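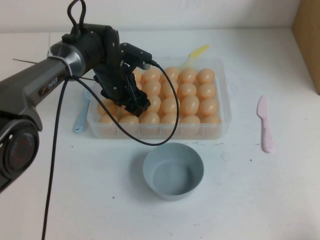 August, bench notes, tempera and ground tests for the Hidier panels

Started 8:15. Humidity in the back room higher than I'd like after the rain. Left the dehumidifier on and the door shut, which makes the room stuffy but keeps the gesso honest.

Where things stand. The Hidier job (our number 1258) is three painted cupboard doors, softwood, probably repainted at least once. Two are sound and need cleaning and a few small losses filled. The third has a long loss along the bottom rail where it sat in water. The owner wants the bottom rail toned in so it reads from across a room, and is happy for the repair to be visible up close. I agree with that. Everything we add has to come off again without disturbing the old paint, so the fill and the inpainting get an isolating varnish under them.

Nothing in this entry was done on the doors themselves. All tests are on offcuts of old pine from the Sarnard barn boards, planed on one face only.

Ground

Rabbit skin glue, soaked overnight in cold water, one part to thirteen by weight. Warmed in the double boiler and never let past 60 degrees. Last month's batch got too hot when I answered the phone and it gelled weakly, so I've moved the thermometer to where I can see it from the phone.

Sized the boards once with the glue thinned by half. Left two hours. Then chalk sifted into the warm glue until it stopped sinking, left to stand, stirred slowly with a flat stick. Strained through the nylon stocking. Still got pinholes in the first coat. Younes says I stir too fast and he is probably right. Rubbed the first coat in with a fingertip in circles and the pinholes mostly closed.

Board A: four coats, rubbed down dry with 320.
Board B: six coats, rubbed down dry with 320.
Board C: six coats, last two smoothed with a damp linen pad, no paper at all.

C is the best surface by a good margin. It has a slight tooth and a dull sheen like an eggshell. A is too thin, the grain ghosts through in raking light. B is fine but the paper left scratches that filled with colour when I laid the first wash, and it took two more coats of paint to lose them. For the bottom rail I'll go with C. It takes longer and makes a mess of the linen.

Note for whoever uses the linen next: boil it. The chalk goes hard in the weave.

Medium

Yolk separated the usual way, rolled hand to hand on paper towel until the skin is dry, then pinched up and pierced over a jar. Threw away the skins. Added an equal volume of distilled water and two drops of white vinegar. Younes doesn't use vinegar. He makes his fresh each morning and tips out what's left at noon. I kept a jar of each in the fridge to compare.

Day one: no difference that I could see or smell.
Day two: his slightly off, mine fine.
Day three: his gone. Mine usable but stringy off the brush.

So the vinegar buys a day, maybe a day and a half. It shouldn't go near the ultramarine. Laid a stripe of ultramarine in each medium on Board B to see if the acid shifts it. No change yet, but I want to leave it a month before I believe that. Until then ultramarine gets the plain yolk.

Yolk colour. People worry about this and I don't think they need to. Laid out zinc white in a pale yolk and in a very orange one, side by side. The orange one was warmer when first brushed out. By the next afternoon on the windowsill I had to look at the back of the board to tell which was which. Will check again at the end of the month.

Pigments

Ground on the glass slab with distilled water only and stored as pastes in the little jars with water on top. Yolk gets added on the palette, equal parts by eye, and then tested on a scrap of glass. If the film peels off in a skin with a blade it's right. If it comes off as powder it needs more yolk. If it's greasy and won't take a second stroke there's too much.

Yellow ochre (the Felter one): easy, needs hardly any mulling. 
Red earth (also Felter): easy. Slightly gritty at the bottom of the bag. Sieved the last of it.
Green earth: transparent as always and drinks up the medium. Needed more yolk than equal parts.
Bone black: wouldn't wet. One drop of alcohol on the heap and it went in straight away.
Ultramarine (Admasu): sets like wet sand in the jar. Stir it every couple of days or you'll be chipping it out with a knife, as I did.

The blue-green on the doors is a problem. The nearest I can get with what's on the shelf is green earth and a little ultramarine over a zinc white base, with ochre to knock it back. In daylight it's close. Under the lamp it goes colder than the original. The doors are going back into a kitchen with one north window and a ceiling light, so I need it to hold up under both. Tried swapping some of the ochre for raw sienna, better under the lamp, slightly dirty in daylight. The third version splits the difference and I think that's the one. Swatches are pinned over the sink, labelled 1 to 3. Please don't move them, the labels are only on the pins.

Cracking test

Wanted to know how thick I could go before it cracked, as the old paint has a raised edge around the flower heads and the owner noticed it. Laid strips on Board A in increasing numbers of coats, using red earth, and left them 40 hours.

Up to ten thin coats, no cracking. One strip where I got impatient and put on a single fat coat crazed overnight and could be flicked off with a nail. Went to the far end and built up a strip of 34 thin coats over two days while waiting for other things to dry. It's sound. It also looks like enamel and is no use for matching anything on these doors, but it's good to know.

The raised edges will have to come from the ground and not from the paint. Tried a drip of warm gesso off a rigger brush, pastiglia style. Worked on the fourth go. The gesso has to be a touch cooler than you want to use it for coating or it spreads out flat.

Isolating layer

Two candidates, both tested over a scrap of old oil paint from the Sarnard boards.

Shellac, dewaxed, thin cut: tempera sits on it well. But getting it off again takes alcohol and the alcohol softened something in the old paint. Ruled out.

Synthetic resin varnish in white spirit: tempera beads on it for the first pass. Breathing on the surface and rubbing with a little yolk on a rag first sorts that out. Came off clean with white spirit on a swab and took the tempera with it in crumbs. No colour from the old paint on the swab. Going with this one.

I should repeat the swab test on an actual corner of door three before committing. Inside face, bottom left, where the hinge plate covers it.

Phone call with Wendelin Lüthi, 2:30

Rang him about the doors since he's handled more Alpine painted furniture than I have. Points he made:

He thinks the top paint layer may be casein and not oil. If so it'll be much less bothered by white spirit, and much more bothered by water. This matters for the cleaning as I'd planned to start with damp swabs. Will start dry, with the sponge, and test water in one spot only.

He'd skip the tempera altogether and use watercolour with a local varnish. Quicker and easier to reverse. I said the watercolour goes too flat beside this paint and he said flat is what the varnish is for. Fair. I'll do one swatch his way so we can compare.

He asked if the backs had been waxed. I hadn't looked. Went and looked after the call: yes on doors one and two, no on three. That may be why three took up the water.

Costs and time

Materials for the tests came to 40 dollars, nearly all of it glue and varnish. Charge to 1258. The time I'd put down as half to the job and half to the shop, as we'll use the ground results again.

To do

Swab test on door three, behind the hinge plate.
One watercolour swatch, colour version 3, with local varnish.
Order more distilled water and a new nylon strainer.
Ask the owner for a photo of the kitchen with the ceiling light on.
Check the ultramarine stripes at the end of the month.
Younes to have a look at Board C in raking light before I start on the rail. I've stared at it too long.

Later, 4:50. Younes looked at C. Says it's good but found one pinhole near the top edge, so he circled it in pencil. Added a second circle for one I'd already found and hoped he wouldn't. Filled both with a dab of gesso and left it to dry overnight under the cloth.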